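Household Tips: Using a Robot Helper Safely at Home

Issued by the Isamness home advice service, 2 Aug 2022

Domestic robots that lift, carry and tidy are covered by the same common rules as any other powered appliance, with a few additions. The following guidance applies to trials in a simulated home as well as to work in real rooms, and should be read together with the maker's instructions.

Before work begins

Clear the floor of cables, loose rugs and small toys. Keep a gap of at least 500 mm between furniture on any route the robot will use. Move ornaments and crockery back from the edge of tables and cabinets – a mug should stand well inside the edge, with its handle turned away from the route.

Check that any marker fixed to the gripper is clean, flat and fully visible. Wipe it with a dry cloth only. A marker that is scratched or lifting at a corner must be replaced before the robot is used again.

During work

Set the robot to its slowest speed when it is close to soft furnishings. Folds of fabric can catch between finger segments, so bedspreads and throws should be smoothed or tucked in first. Children and pets must be kept out of the room, and one adult must remain within reach of the stop control.

Glassware is not to be handled until the household has completed the practice tasks. Loads above 1000 g should be moved by hand.

After work

Return the arm to its rest position and switch off at the wall. Record any knock, drop or unexpected stop in the household log, however slight. Joints should be inspected after every 200 hours of use, and a full service arranged at 3000 hours.

Practice tasks should be run in simulation first, in rooms furnished much as the home is furnished. 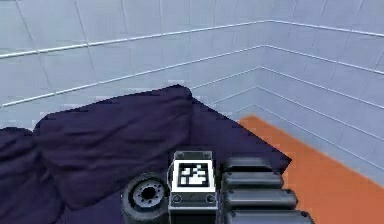
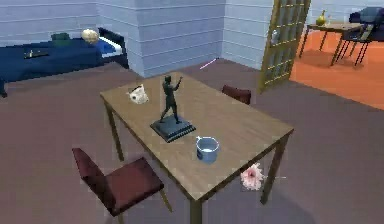
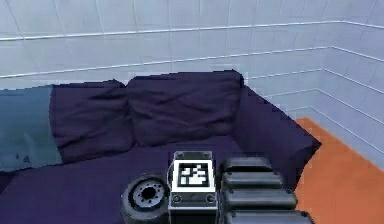
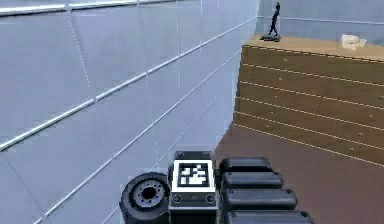

Fumiko Nagano

Questions on this guidance may be sent to the advice service in writing. The next revision is due in November.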